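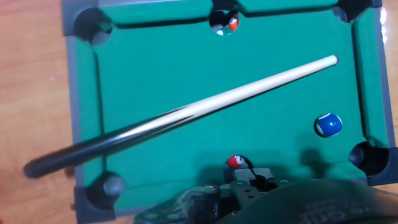
Ticket 634: Break room scoreboard shows old results, and the league sheet won't sync
Opened by: Milan Van Beek
Assigned to: Yogesh Tyagi
Status: Resolved
Opened: 16 July 2019

Original message

Hi there, and thank you in advance to whoever picks this up, I know you all have bigger fish to fry over there. We run a little lunchtime games league in the Kaczmarczyk building (mini pool mostly, and a bit of darts when the weather is bad), and the standings live in a Zarton shared spreadsheet that gets shown on the break room screen. Since the office network change the screen has been stuck on an old copy. I can type a result into the sheet on my laptop, and it looks perfectly fine to me, but the screen still thinks accounting is winning. Accounting is very happy with this and would like the ticket closed.

What I have tried so far: turned the screen off and on, refreshed the page with the little remote keyboard, signed out and back in on my laptop. I also opened the sheet on my phone, and the phone shows the old standings too, so maybe it isn't the screen at all?

Milan

Reply from Yogesh Tyagi

Hello Milan, and please don't worry about the fish. The phone detail is very helpful. If the phone and the screen agree with each other and your laptop is the odd one out, I would look at the laptop first. Could you open the sheet there and tell me what the small status line at the bottom left says? It should be either "All changes saved" or "Saved on this device."

Reply from Milan Van Beek

It says "Saved on this device." I had read that as good news! There is also a little gray cloud beside it with a line through it, which I'm sorry to say I took for decoration.

Reply from Yogesh Tyagi

You would be amazed how many people do, me included in my first month. Your laptop has been keeping the changes to itself. Please try these in order and stop when the cloud loses its line:

1. Make a copy of the sheet first. File, then Save a copy, and put it on your desktop. Please do this one even if you skip everything else.
2. Click the cloud and choose Try again.
3. If it complains about sign-in, open Accounts, remove the work account, and add it back.
4. Close every Zarton window and open the sheet from the shared folder, not from your recent files list.

Reply from Milan Van Beek

Copy made. Step 2 spun for a while and gave me "Could not reach host (127)". Step 3 went through nicely, but the line is still there. Step 4 opened the sheet with the old standings in it, which gave me a bit of a turn until I remembered the copy. Bless you for step 1.

Reply from Yogesh Tyagi

Error 127 is the clue I was missing. Your laptop still has the old Brinari proxy address saved from before the network change, and Zarton goes through it even though your browser doesn't. Go to Settings, Network, Proxy and switch it to Automatic, then restart the laptop fully (a real restart, please, closing the lid won't do it). After that, open the shared sheet and look at the cloud before you paste anything in.

Reply from Milan Van Beek

We have a clean cloud! I pasted in the 26 missing results from my copy, the status line changed to "All changes saved" and my phone caught up while I was still looking at it. The screen took a bit longer. I went down to the break room to watch it change over, and then stayed for a coffee, so apologies for the slow reply.

One last thing, if you have the patience for it. Is there a way to make the laptop warn me if this happens again?

Reply from Yogesh Tyagi

There is. In Zarton, go to Preferences, Alerts, and tick "Tell me when I am working offline." It's off by default. I've added a note about the proxy setting to our network change page for the others on your floor. I'll close this one now, but just reply here if the line comes back and it will reopen by itself.

Resolution: old proxy address on user's laptop, set to Automatic. Missing entries restored from local copy.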